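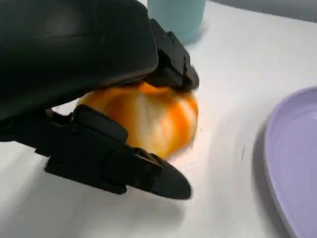

Attachment 1. Orange from the current lot, partially peeled, on the white tabletop.

Ticket 853: Pith remaining on fruit after peeling
Opened by: Snædís Nørgaard, Fruit Preparation
Site: Trulico kitchen, Stanex building
Date opened: December 14, 2020
Priority: 3
Status: Open, pending next delivery

Reported issue
Oranges from the current lot do not peel cleanly. The peel comes away in pieces and pale pith stays on the fruit in vertical bands, with strips of orange peel between them. The attached fruit is typical in this respect. The kitchen requires whole peeled oranges for the dessert service, and fruit in this state cannot be plated without further trimming by knife.

Log
Entry 1. Supplier confirmed as Þórarinsdóttir. Lot weight on the delivery note is 53 kg. No change of variety is recorded.

Entry 2. Storage temperature checked and found to be 8 degrees Celsius, within the permitted range.

Entry 3. Three oranges were left at room temperature overnight and peeled the next morning. The peel lifted in larger pieces, but the pith remained attached – no improvement for plating purposes.

Entry 4. Three further oranges were held in hot water before peeling. Most of the pith came off with the peel. The surface of one fruit was soft and it was set aside.

Interim instruction
Fruit from this lot is to be used for segments and juice only. Whole fruit for dessert service will be drawn from the Evau stock until the next delivery has been checked.

Trulico Kitchen Support | Extension 900 | Back to top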